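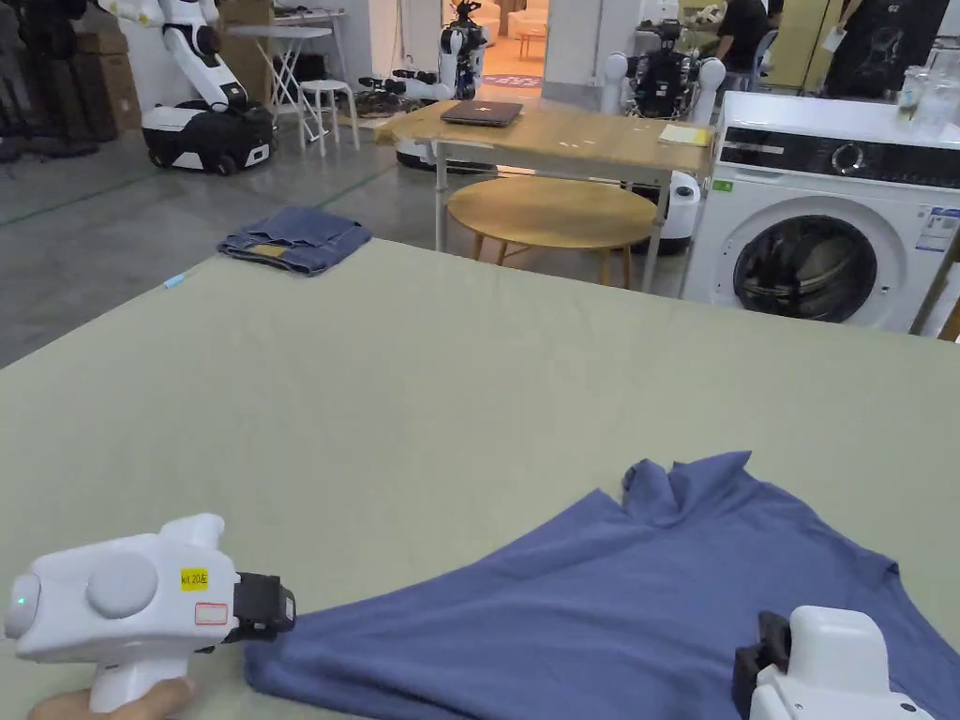

Kit 20, left unit, on the blue T-shirt. Right one is down in the corner.

Left jaw reads open when it's closed, kit 20

pegboard_moth wrote:
Hi all, I look after the hand-held kits at our Laing site and kit 20 is driving me up the wall. The left unit's width reading drifts. I zero it with the jaw shut in the morning, we fold shirts for a while, and by lunch a fully closed jaw comes back as a small gap. Right unit is fine (same firmware, same pads, same everything as far as I know). The status light stays green the whole time, so that's no help.

Tried so far: new battery, fresh zero, swapped the cable to the dock. Pads are the soft Savano ones and they've done 3,000 closes by the log. Anybody seen this?

gantry_goose wrote:
Pads. It's always pads. The soft ones take a set after a while and then your "closed" isn't the closed you zeroed on. Change both fingers as a pair and zero again.

pegboard_moth wrote:
But the right one has the same count on it and doesn't move at all! Wouldn't they both go?

gantry_goose wrote:
Not if people squeeze harder with one hand. We swap ours every 40 sessions no matter what the log says.

tinsnip wrote:
I'm going to disagree with the goose here. A pad that's taken a set gives you an error that creeps over weeks. Drifting between breakfast and lunch and then zeroing out fine again sounds to me like something loose. Check the little screws up by the tips, then the round joints at the bottom of the fingers. Can you post a view from the gripper's own camera with the jaw open? Doesn't have to be pretty.

pegboard_moth wrote:
Sure, one from when the gripper was swinging through the room. Both fingers are in it, with the screw heads up near the pad tips. Ignore the smeary pale thing on the left, it was right up against the lens.

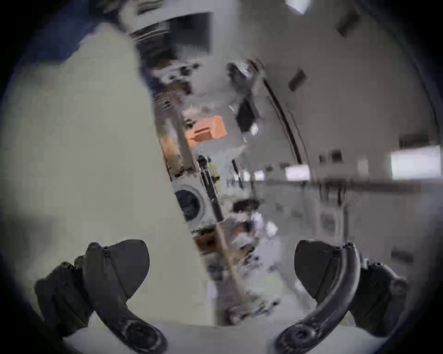

Re: Left jaw reads open when it's closed, kit 20

tinsnip wrote:
Perfect, thanks. Can't tell you from that whether a screw is loose, so you'll have to put a driver on them. I'd do it like this:

1. Power off, jaw open, wipe the pads.
2. Nip up both tip screws, gently, they go into plastic on our units.
3. Hold one finger by the pad and rock it. Any click at the round joint and you've found it.
4. Zero it shut, open and close 92 times, read it again.

gantry_goose wrote:
Why 92??

tinsnip wrote:
It's what the old Trorix service sheet said and I've never had the nerve to change it.

pegboard_moth wrote:
OK, did it Thursday, February 1, 2018, before anyone needed the kit. Tip screws were tight. Step 3 though, there's a definite click on the left finger! Took 7 minutes to get the joint snug and it held zero through the whole 92. Going to run it on jeans this afternoon, those pull a lot more than shirts do.

gantry_goose wrote:
Fine, but I'd still change the pads.

pegboard_moth wrote:
Already ordered, haha. I'll put a set on the right one too and report back if the number wanders.

Related threads on Varkenside
Dock won't charge second gripper
Savano soft pads vs. hard pads for denim
Cleaning lint out of finger joints
Zero before or after warm-up?
Fisheye lens cover scratched, polish or replace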